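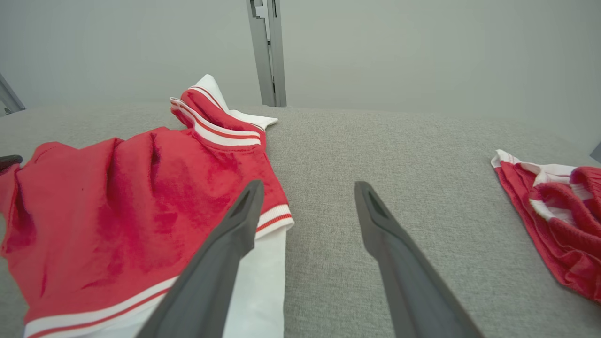
Page last changed: August 3, 2024

Section 5. Washing coloured clothes for the first time

Read this section before you put anything new through the Flelano. It applies to both models, Eddale and Kaplan. For whites and wool, see section 6.

Sorting

1. Empty all pockets. Close zips and poppers.

2. Read the care label. If it says "wash separately", do so for the first 2 washes.

3. Put reds, dark blues and blacks in one pile and pale colours in another. An item with both red and white on it goes with the reds, unless the label says otherwise.

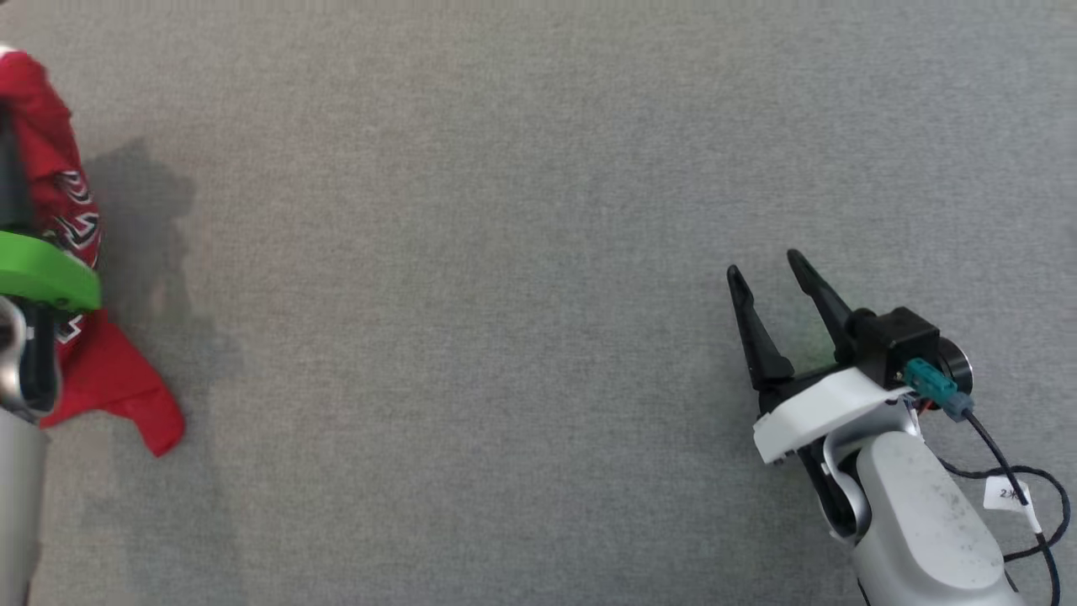

A red item on a grey surface.

4. Test for loose dye. Damp a white cloth, press it on an inside seam for one minute and lift it off. If colour comes away, wash the item alone on Cold.

Note: Ribbed cuffs and hems can mark even when the main fabric does not. Test them too.

Loading

5. Turn the clothes inside out and shake out each one.

6. Place them in the drum one at a time. You should be able to fit a flat hand between the load and the top of the drum.
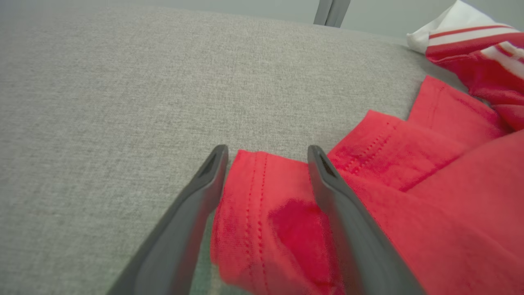

7. Add liquid detergent to the left drawer. Do not use powder on the Cold programme.

8. Turn the dial to Colours, or to Cold for anything that failed the test in step 4. Press Start.

CAUTION: Do not force the door. The lock releases two minutes after the programme ends.

After the wash

9. Take the load out straight away. Damp red fabric left against a paler one can stain it.

10. Dry away from direct sun. Do not use the High dryer setting on velour or fleece.

If the display shows 711, the drawer is not fully closed. If it shows 515, the drum is overloaded: take out one or two items and press Start again. For any other code, contact Rostetside Service and ask for Remzi Soylu or Zerrin Öztürkmen.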